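OK long thread. rules we use for tabletop handling with two arms, wrist cams, soft fingers. people keep asking for the doc and the doc is a mess, so here's the version I'd hand a new operator

Context: small lab at Stotmont, everyday objects, other people's houses eventually. None of this is law. Some of it should be

Two kinds of work come up all the time. Stick between two grippers, wallet in one
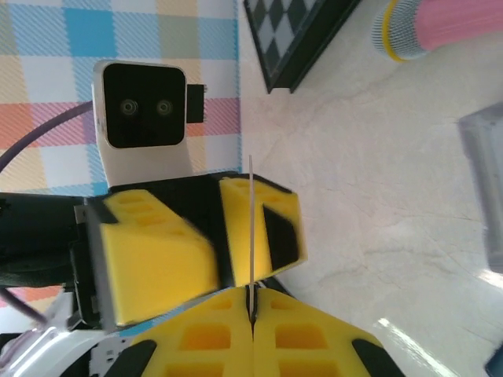
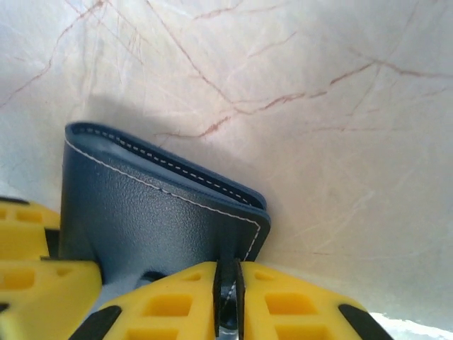

PART 1. BEFORE ANYTHING MOVES

1/ Clear the reach, not the table. We used to say "clear the table" and it never happened, and then people learned to ignore the rule. Now the rule is: nothing you'd mind breaking inside the reach of either arm. Other stuff can stay if it's been there since the start of the run and it's on the sheet

2/ If it's on the sheet it stays put. No tidying mid-run. A cup that moves between take 3 and take 4 is a different setup and you have to write it down as one

3/ Cables. Follow each one with your hand, wrist to base, before power on. Every time. Then swing the wrist through its full turn at slow speed and watch the slack. I've seen a cable that looked totally fine at rest go tight as a guitar string at the far end of the turn

4/ Look at the pads on the fingers. Shiny pad = worn pad. Lifted corner = swap it now, not after lunch. Pads are cheap

5/ Wipe the table. Crumbs and grit get under things and then your height check is off and you spend an hour blaming the software (me, April)

6/ E-stop within arm's reach of the person, not within arm's reach of the chair. Press it once at the start of the shift and see that both arms stop. If only one stops you don't have an e-stop, you have a button

PART 2. HANDOFFS BETWEEN TWO GRIPPERS

7/ One gripper owns the object at any moment. The receiver can touch it, can close on it, but it doesn't own it until the giver has opened all the way. Say it out loud if you're driving by hand. "Mine." feels silly for a day or so

8/ Close, wait, open. The wait is the part everyone cuts. We settled on 20 frames of no movement at the receiver before the giver lets go. You can argue for fewer. I did, I lost, fine

9/ Long thin things (sticks, pens, straws): grip with space between the two sets of fingers. If finger touches finger you get a force reading from the other robot and you'll think it's the object

10/ Never pull to test the grip. Both arms holding + one arm pulling = a snapped stick and a piece of it heading for somebody's face. Which brings me to

11/ Eye protection for anything that can snap. Yes for a skewer. Especially for a skewer, they splinter

12/ Only one arm moves during the overlap. The other is parked, holding. If your controller can't guarantee that then slow both down till a person could stop it in time. Our cap in overlap is 60 mm a second. The folks at Golanport run faster and they have a cage, we don't have a cage

13/ Wrist cameras see fingers really well and they see the room very badly. So don't use the wrist view as your safety view. Someone has their actual eyes on the actual robots. No exceptions for "quick one"

PART 3. SOFT, FOLDING, OR SOMEBODY'S

14/ Wallets, pouches, gloves, notebooks with a soft cover. They change shape when you squeeze. Start at the lowest force setting and step up. Don't start in the middle becuase the middle worked on a mug

15/ Decide where you're going to grip before you go in and write that down too. Corner, edge, spine. "Wherever it landed" is not a grip location and you can't repeat it

16/ Leather marks. A hard squeeze leaves a dent that may or may not come out. If the thing is borrowed, ask first, and say "it might get marked" in those words. Not "it'll be fine"

17/ Wallets specifically: empty before they go near the table. Cards, cash, receipts, photos, the gym thing. Second person checks the slots. This is a privacy rule and it's the one I'll actually raise my voice over. Wrist cams are close enough to read a card

18/ Same for keys with address tags, phones with the lock screen on, mail, pill bottles with a label. If it can identify a person it doesn't go in the run

19/ Standing something on its edge: it stays up until it doesn't. Lower until you get contact, hold, then open slowly. Leave the fingers where they are for a moment after opening so if it tips it tips into something soft

20/ Retreat straight back along the way you came in. Sideways exits are how you knock over the thing you just placed so carefully

PART 4. STOPPING

21/ Anyone can call stop. Visitor, intern, someone walking by with coffee. You stop first and ask second. No sighing

22/ After a stop, the object comes out by hand and the run starts over. Don't resume from the middle. The state in the controller and the state on the table have drifted apart and you can't tell by how much

23/ Hands go in only when both arms are disabled. Both. "The other one's not doing anything" is the exact sentence from our one real pinch. Soft fingers, so it was a bruise and a lot of paperwork, but the arm behind the soft finger isn't soft

24/ Loose sleeves, lanyards, long hair. You know this one. Do it anyway

PART 5. WRITING IT DOWN

25/ Every run gets a line: objects, who's driving, force setting, speed cap, how it ended. Ended = done, dropped, stopped, other. If "other" then one sentence

26/ Failures stay in. We had a stretch where drops were quietly getting deleted so the folder looked good. It was 126 runs before anyone noticed and we threw the whole batch out. Painful. Correct

27/ Don't write "success" if the thing ended up in the right place by luck. We have a check box called "got there ugly". It's the most useful box on the form imo

28/ Note the light. Shiny tabletops throw glare right into a close camera and it changes through the day if there's a window. Time of day is enough, you don't need a light meter

29/ Clocks. If you've got more than one camera then check they agree before the first run. Clap test works. Cheap, dumb, works

30/ Keep the sheet on paper as well. I know. But the tablet dies and then you're filling in six lines from memory and three of them are wrong

PART 6. STUFF PEOPLE ASK

"isn't this overkill for a stick?" The stick is practice. Same habits later with a kitchen knife or somebody's glasses. You don't want to be learning the habits on the knife

"can one person run both arms?" For us, yes for driving, no for being alone. Driver plus a spotter. Spotter isn't on their phone. Spotter has the button

"do you follow an actual standard?" We have one for the arms themselves, the integrator did that part and it's in a binder, read the binder. This thread is the layer on top that the binder doesn't get into, like wallets

"how long does setup take with all this?" 7 minutes when you've done it a few times. First week, way more. New people should be slow

"what about the Sakamoto checklist?" Good checklist, we stole the pad inspection from it. Too long to use between runs though. We do theirs in the morning and the short one the rest of the day

"do soft fingers mean you can skip the force limit?" No. no no no. Soft spreads the load, it doesn't cap it

"can I use this at my place?" Go ahead. Change the numbers. The 20 and the 60 came from our arms and our controller on our table, they're not magic and I'd be worried if I saw them copied somewhere with different hardware

PART 7. THINGS WE STILL FIGHT ABOUT

31/ Whether the height check should be once a shift or once per object. I say object. I'm losing

32/ Whether a handoff where the object slips a bit in the grip but doesn't drop counts as clean. The Flandemness project says yes if it's still usable for the next step. I'd want it marked. Right now we mark it and count it, so both sides are a little annoyed

33/ Whether the spotter should be able to see the driver's screen. For: they catch stuff. Against: they start watching the screen and stop watching the robots. We turned it away from them last month and I think it's better — give me a few more weeks on that

34/ How often to swap pads if they look fine. I don't have a number I trust. If you've got one with data behind it please send, I mean it

Short version if you're only going to print one thing and tape it up:

check cables and pads
test the button
empty the wallet
one owner at a time
one arm moves in the overlap
anyone can call stop
both arms off before hands go in
write down the ugly ones

edit bc two people asked: "frames" in 8 is camera frames at the wrist, not controller ticks. Should of said that. Controller ticks would be way too short a wait

and 19 is for things you're placing. If you're picking up something that's already standing, come in low and slow and close evenly, or the first finger to touch just pushes it over

Will fix the numbering in the doc tonight. Replies open, be nice about the typos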